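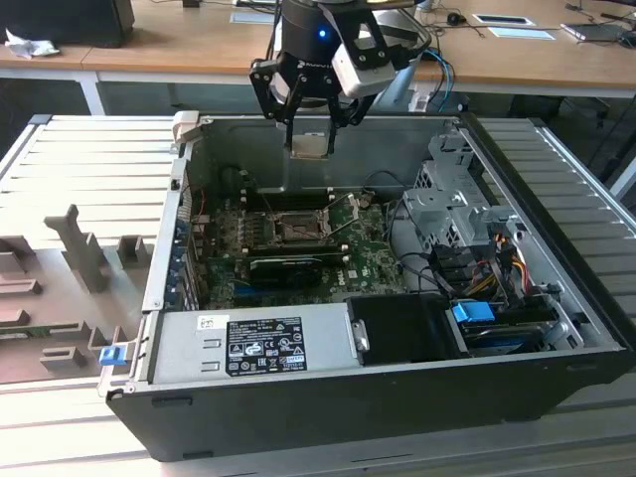 A desktop computer case, opened and laid on its side

Desktop computer case

A desktop computer case is the box that holds the working parts of a desktop machine. You may also hear it called a tower, a chassis, a cabinet or (by my whole family, wrongly) "the hard drive." I've been writing the hardware pages on this site for years and this is the entry I get the most mail about, so I've gone and redone it from scratch. Last revised 7 August 2021.

What it's for

Most people think of the case as a cover, and I did too until I ran a computer without one for a whole summer. The board sat on a piece of cardboard on my desk and worked fine, right up until I knocked a spoon into it. So yes, a case keeps spoons out. It also holds everything still, gives the metal parts a common electrical ground, keeps radio noise from leaking into the neighbor's set, and steers air from the fans past the parts that get warm.

A bit of history

Early home computers often had the keyboard and the board in one shell, and there wasn't much reason to open them. Then came the flat desktop box with the monitor sitting on top, which I still love – you got your desk back, sort of, and the screen was at the right height. Towers took over as people wanted more drives and more cards, and because a tower can go on the floor and be forgotten. Cases were beige for a very long time. Black crept in later, and by the time I bought my own first machine you had to ask for beige specially.

My friend Felista Makokha keeps a shed full of old office cases in Hudimham, 23 of them at last count, and she can tell you which ones will cut your hand. Older cases often had raw edges on the inside. Better ones have the edges rolled over, and you can feel the difference straight away!

Sizes and layout

Cases are made to suit standard board sizes. The common ones are ATX, microATX and Mini-ITX, going from large to small. A big case will usually take a smaller board, since the mounting holes are shared, but it won't work the other way around. Big office makers sometimes use their own layouts, with a power supply shape or a front panel plug that fits nothing else, so measure before you buy a replacement. I have a power supply in my closet that proves this point.

The board doesn't touch the metal directly. It sits on small posts called standoffs, and a stray one in the wrong place can short the back of the board. Check for those first if a rebuilt machine refuses to start.
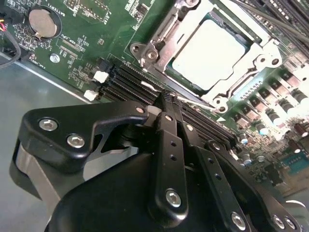
Processor socket on a green motherboard, with the bare chassis floor at lower left

Materials

Sheet steel is the usual choice, being cheap, stiff and easy to stamp. Aluminum is lighter and costs more. Plastic turns up on front panels, latches and clips, and it's nearly always the plastic that goes first. Obadia Nyamweya, who taught the evening repair class I took in Bonberg, had a coffee can of spare clips and guarded it like money.

Glass side panels are popular now. They're pretty, they show every fingerprint, and I won't have one in the house. 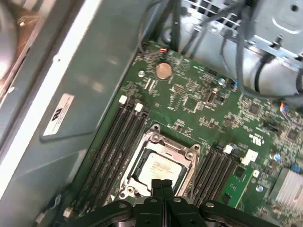
Reading time: 4 min

Opening and cleaning

Shut down, unplug the cord, and hold the power button for a few seconds. Most towers open from the left side as you face the front, with thumbscrews or a latch at the back. Lay the case down before you pull anything heavy. Blow dust out with short bursts and hold the fan blades still while you do it. I do mine every March, and I always find a screw I don't recognize.

See also: Motherboard, Power supply, Standoff, Case fan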